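# Two Arms on a Table: Latrice Whitlock on Renting a Lisetti Cell

Saturday, December 2, 2023

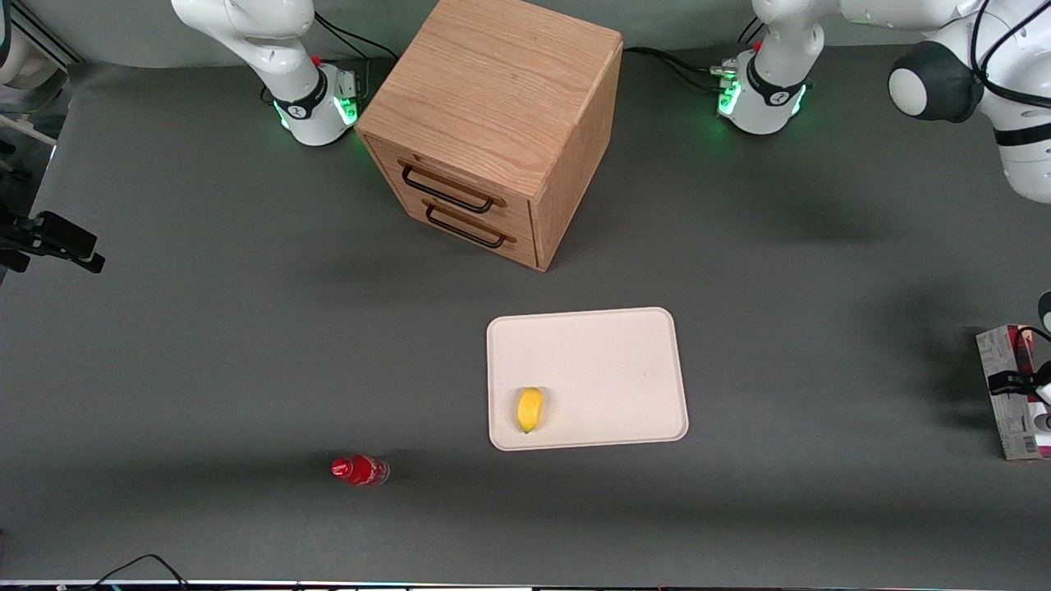
*A two-arm robot cell with the drawer cabinet, tray and loose items on the table.*

Latrice Whitlock runs operations at Losport, a small packing and kitting business in Plurnulcombe. Since June she has been paying a monthly fee for a pair of robot arms from Lisetti, delivered as a complete cell with table, cameras, software and a support line. Her contract comes up for renewal at the end of the year, so I asked her what she had gotten for the money.

She starts with the install. "They told us one day, and it was two," she says. "The second day was all cables. If you're getting one, have your power and network where you want them before the truck comes. We had ours on the wrong wall."

The service costs her $1573 a month. That covers the hardware, repairs, and nine hours of remote training time, when somebody from Lisetti works with her staff to teach the arms a new task. Unused hours do not roll over. Whitlock thinks they should. "In August we used two. In September I needed fifteen. I asked, and they said no, and then they sold me the extra six."

Losport packs mixed orders, where one tray might get a boxed item, a bottle and something soft. Whitlock wanted to know whether one cell could handle all of that without a tool change. Her answer so far is that it depends on the item. Boxes were the easiest. Bottles lying on their sides took longer, and fruit longer again.

"Fruit was my idea," she says. "We don't ship a lot of it. But if it can pick up a piece of fruit and I can still sell the fruit, I'll trust it with most other things."

The drawers are a separate story. Lisetti includes a cabinet task in the starter package, and the handles have to be gripped and pulled in line or the drawer binds. Whitlock's crew keeps small inserts in theirs, so this mattered to her more than it might to other customers. She says the top drawer was usable in the first week. The bottom one needed two more training sessions.

Phong Đồng, who supervises the cell on the day shift, is less patient about it. "I can open a drawer," he says. "I didn't need help there. Where it helps me is the long runs, the same tray over and over. I set it up, I go do receiving, I come back and check."

How often does he have to step in? He keeps a log on a clipboard. On a run of 45 trays in October he stepped in 3 times, twice for a box that had turned in the grip and once for a bottle that rolled. He has had worse days than that - mostly with new packaging, and mostly glossy packaging.

Before signing, Losport also got a quote from Trịnh, which sells a single-arm unit outright. Whitlock liked the price over five years and did not like being responsible for repairs. She also wanted the second arm, so that one side could hold a box while the other worked. "Some weeks we barely use it that way," she says. "I'd still pick two."

Her complaints are mostly small. The manual assumes you have an engineer. The support line closes at five Eastern, and her second shift starts at four. Software updates arrive on Monday mornings, when she least wants them, and one in October changed the speed settings back to default.

Đồng's complaint is the table. He would like it three inches higher, and Lisetti has told him the legs don't adjust.

Whitlock plans to renew for another year if the training hours can be carried over from month to month. She has put that in writing and is waiting to hear back.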